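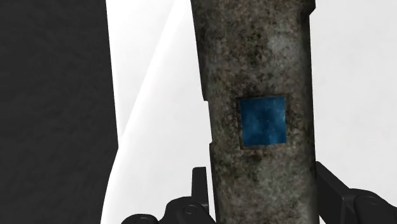
Bloc de pierre, rendu 3D

Salut la liste,

> Drendia tourne sans connexion sur tablette, ou il faut
> passer par le compte Foteck à chaque lancement ?

Hors ligne, aucun souci ! J'y ai joué tout février dans le train, j'en suis au niveau 17 (les archers du 5 m'ont rendu folle, deux soirées dessus). Il faut le compte une fois, au premier lancement — après tu peux couper le wifi. Par contre les sauvegardes ne suivent pas d'un appareil à l'autre, dommage. Quelqu'un a essayé Pustum, du même studio ?

À plus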